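# Cucumbers turning yellow on the vine – still good to eat?

Asked by **Touran Mousavi** in Vegetable Garden · 552 views

Hello everybody. I have three cucumber plants against the south fence, variety is Sullow, bought as small plants in spring. Until the end of August all was fine. Now in September many fruits become yellow before they are big, and some are yellow on one end and still green on the other. I water every evening and give Akudix tomato feed every second week. Leaves are mostly green, only the lowest ones are dry.

My questions: is it a disease, or do I pick too late? And can we still eat the yellow ones? My mother-in-law says they are bitter and goes to throw them all on the compost.

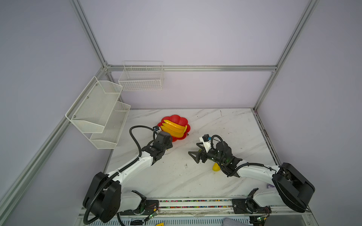
Kitchen space is a small problem for me too, so I can not keep a big harvest waiting. I tried the fridge, but after some days the skin gets soft spots. At the moment I think about wire baskets fixed on the wall, one on the back and others on the side, so that air comes from all directions and the table stays free for cutting. Does anybody store cucumbers like this, or is it too warm?

---

## Answer 1 (accepted, 100 votes)

Most often yellow means overripe. The green color goes away when the seeds get hard, and a plant which carries old fruits makes fewer new ones. Pick every second day, also the ugly ones. 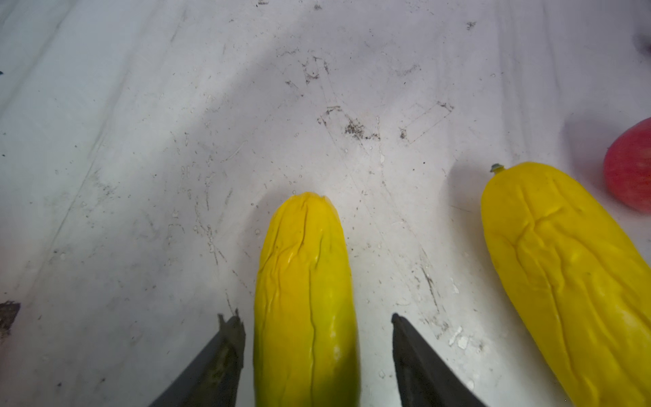 *Photo: Audrey-Anne MacLeod*

Please look at where the color starts. Golden on one half and olive green on the other is what I get when a fruit hung a few days too long. If the very young fruits, finger size, turn yellow and fall down, it is a different thing: bad pollination or irregular water. Yellow spots like a mosaic, together with curled leaves, would be a virus, and then the plant must go out.

For eating: cut off the stem end and taste a small piece. If it is very bitter, do not eat it. If it is only mild and a bit sour, peel it, take out the seeds with a spoon and make mustard pickles. I use 234 g sugar for one big pot, this is from my aunt's paper and I never changed it. 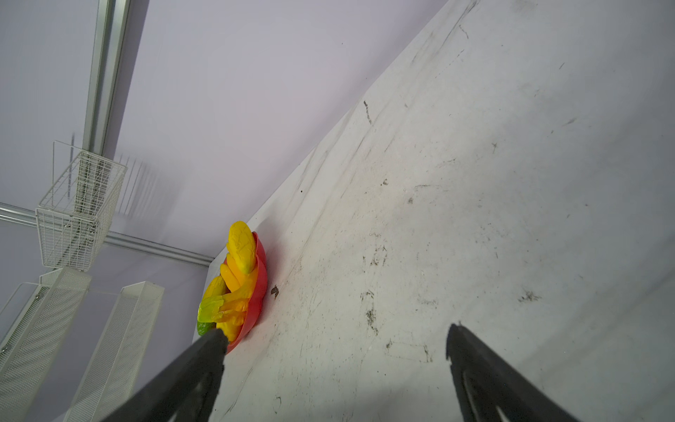 *Yellow, orange and green together in the red bowl*

About the baskets – for two or three days it is okay, if no sun comes there. Keep tomatoes and apples away from them, they make the cucumbers yellow faster.

## Answer 2 (4 votes)

I had the same with seeds from Farahani. Stop the tomato feed in September, it did nothing for me. Also water in the morning, not in the evening.

## Answer 3 (1 vote)

When you cut the old ones, the juice leaves marks on a light table. Wipe at once, and after that a second time with clean water. I used Clunel powder one Sunday and it made the surface dull, so better only dish soap. 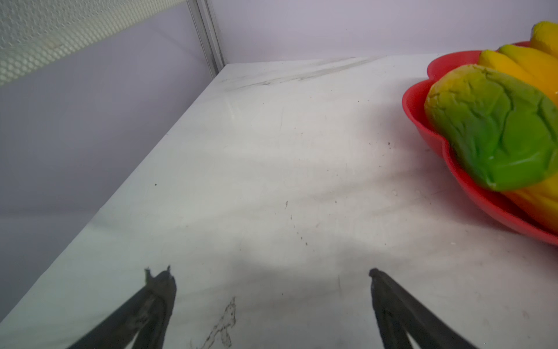

*White tabletop with gray streaks and smudges*

Sorry, I don't know about the disease.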